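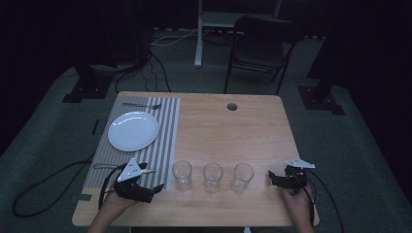 Iraís Hinojosa said the old floor plan "was drawn up for a company that met by appointment, and we stopped working that way years ago." She was speaking at the reopening of Luvgate's head office in Pluvbridge, where workplace design firm Stitska has finished a full refit of the second and third floors.

**PLUVBRIDGE, August 2024** — Stitska has completed its largest project to date, a refit of the Luvgate head office on Ochoa Street. The work gives the payroll services company 351 desks over 2 floors, along with new meeting rooms, a training suite and a staff kitchen.

Luvgate has been in the building for most of its history. Until this year its teams were split between long rows of fixed desks and a set of closed offices along the north side. Many of the closed offices were booked all day by one or two people taking calls, while larger groups met in the hallway or went out.

Stitska began with a survey of how the floors were used. Staff answered questions about noise, light, storage and where they went when they needed to concentrate. The results led to three changes in the first draft of the plan: the phone rooms were moved away from the elevators, the print area was cut in half, and the customer support team was given its own end of the third floor with doors that close.

The closed offices on the north side have been taken out. In their place are small rooms for calls and mid-sized rooms for groups of up to eight. Desks are no longer assigned by name, but each department keeps a home area, and lockers are within a short walk of every desk.

Work was done one floor at a time so that Luvgate could stay open. The second floor was handed over in June. Staff then moved down from the third floor while it was stripped and rebuilt. Luvgate's phone lines kept their normal hours for the whole job.

"We asked for no closed days and we got no closed days," Hinojosa said. "There was some drilling during month-end, and people let me know about it."

Stitska kept the existing ceilings on both floors and reused the raised flooring where it was sound. Old desks in good condition were passed on to a local furniture resale shop. New lighting is on separate controls for each area — the previous system had one switch for each half of a floor.

The training suite can be used as one large room or split into two. With the divider open it seats 100 people, which lets Luvgate hold its new client sessions in the building. Those sessions were previously held in rented hotel rooms across town. 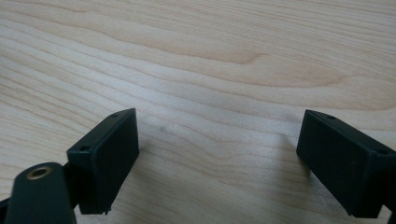 ## About Stitska

Stitska plans, designs and manages office interiors for companies with between 20 and 500 staff. Its services include space surveys, lease advice, design, construction management and moves.

## About Luvgate

Luvgate provides payroll and benefits services to 1794 small and mid-sized employers. Its head office is in Pluvbridge.

## Media contact

Requests for interviews, floor plans or a visit to the Ochoa Street office should be sent to the Stitska press desk.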